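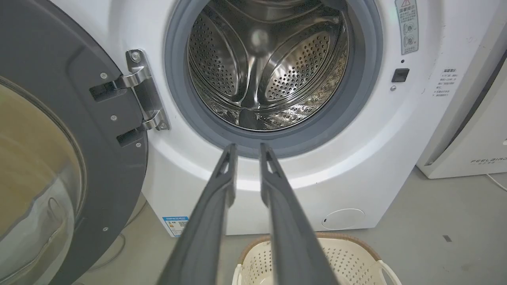
Planning a laundry arm: what to measure and what to budget

Most of the cost surprises with a home or small-shop robot arm come from the room and the washer, so start there and leave the catalogs for later. The notes below are for anyone adding an arm to a front loader they already own.

Measure before you shop

Open the washer door as far as it goes and mark on the floor where its edge ends up. The base of the arm has to stand outside that mark. Then measure from the base position to the back wall of the drum, going in through the porthole and not in a straight line through the cabinet. Add a hand's width. That number is the reach you need, and it is usually longer than people guess.

Measure the porthole at its narrowest, inside the rubber gasket. Compare it with the gripper fully open, plus the wrist behind it. A gripper that fits with empty fingers may not come back out holding a bath towel.

Write down the height of the bottom lip of the drum and the height of your basket rim. A basket on the floor right under the door means a short move, but the arm has to reach low. If the spec sheet is weak on low reach, price a stand for the basket now.

Fingers

Long, flat parallel fingers are fine for pulling out shirts and towels. Socks stuck against the drum wall are harder. Buy one spare pair of fingers with the arm. Pads with a soft face wear out and should be listed as a yearly supply item.

Check for sharp corners at the tips. A torn gasket means a service call and a leak, and most washer warranties will not cover it.

A sample budget

We priced a single-washer setup using the Marnine arm and a Pluvport basket stand. The total came to $3768, of which $2000 was the arm with its standard gripper. The rest went to the wrist camera, mounting plate, stand, spare fingers, wiring and a day of setup. The setup day is the line most people leave out.

Keep another $100 a year for finger pads. If you rent, ask about bolting to the floor before you order anything. The Tranau weighted base needs no holes, but it takes up more room in front of the machine.

Things that cost nothing

Put the basket in the same spot every time. Tape marks on the floor are enough.

Wipe the door glass and the steel drum. Both throw bright reflections, and cameras do badly with them. Even, soft room light helps more than a bright lamp.

Run power cords behind the machines and keep them off the floor where the arm swings.

Leave the filter cover at the bottom of the washer reachable by hand with the arm parked.

Before you pay

Ask the seller to show the arm emptying a full wet load, start to finish. Yazdani does this by appointment on Wednesday. Bring your own towels and your drum measurements.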